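Storing seed and small tools over the off season

Seed left over from spring planting will keep for another year if it stays cool, dry and dark. Most losses come from damp.

Let opened packets air on a tray for two days before you put them away. Fold the tops down, clip them, and stand them in a lidded jar with a spoonful of dry rice at the bottom. Write the year on the lid. Onion and parsnip seed is best bought new each season – beans, squash and tomatoes last longer.

For bulk seed such as rye or clover, use a metal can with a tight lid. Mice chew through plastic tubs. Keep the can on a board, off the concrete.

To check old seed, roll ten seeds in a damp paper towel and put it in an open bag somewhere warm. Look after a week. If six have sprouted, sow a little thicker than usual. If only two or three have, throw the lot out.

Clean hoes and trowels with a stiff brush, then wipe the metal with an oily rag. Sand rough handles lightly and rub in linseed oil. Spread used rags flat outdoors to dry before you throw them away, as a wadded oily rag can heat up and catch fire.

Drain the sprayer, rinse it three times and store it upside down with the cap off. Hoses should be emptied and coiled loosely. Hang them over something wide, like an old wheel rim – a nail will put a kink in them by July.

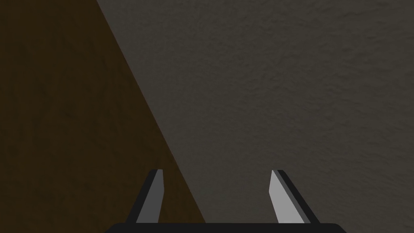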